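How a Robot Gripper Kit Learns to Hold Thin Things

10th January
By the Evura Learning Desk

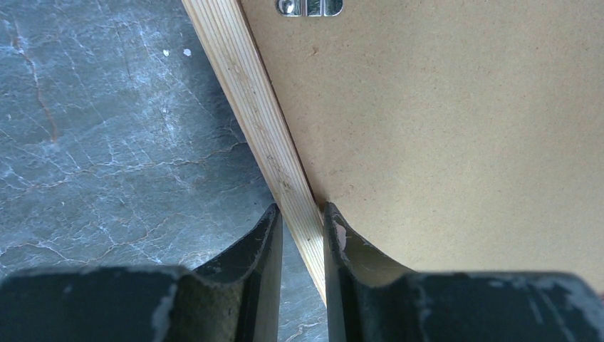 A hand has skin, muscles, and thousands of tiny sensors. A robot gripper has far less to work with. The Evura kit, made by a small firm called Nørgaard, has 2 fingers, one motor, and a camera fixed near the wrist. This page explains how those parts are used to pick up things with thin edges, such as boards, trays, and the sides of furniture.

What the fingers do

The fingers are black and curved on the inside, like shallow scoops. A round object such as a ball settles into the curve. A flat strip of wood is harder. The robot has to place one finger on each side of the strip, then bring them together. If the strip is at a slant, the wrist must turn to match it before the fingers close.

Fingers on a working gripper get scuffed. The black coating wears thin, and pale marks show where it has rubbed. Small scuffs do not change the grip much. Nørgaard sells spare fingers in pairs, and both should be changed together so that they stay the same shape.

What the camera does

The camera looks past the fingertips. It sends pictures to a computer, which searches for edges. An edge is a place where one color or surface stops and another starts. Pale wood against a gray marble floor makes a clear edge. Pale wood against a tan panel makes a weak one, and the computer may need more pictures to find it.

Patterned floors cause a different problem. Veins in marble are lines too, and a simple program can mistake a line in the stone for the side of a board. Shiny metal is also tricky. It reflects light, and a bright spot can hide the true shape of a part.

How it learns

A person guides the gripper through a job many times while the computer records each try. The starter set that comes with the kit holds 3915 recorded tries, sorted into 48 kinds of object. Users can add their own. Our test group in Britham added 203.

What comes in the box

The kit includes the gripper, the camera, a cable, and the Lulov program, which runs the motor. It does not include a robot arm. The arm must be bought separately, and an adult should bolt the gripper on.

Keep your own fingers away when the motor is on — the gripper cannot tell a hand from a piece of wood unless it has been taught to.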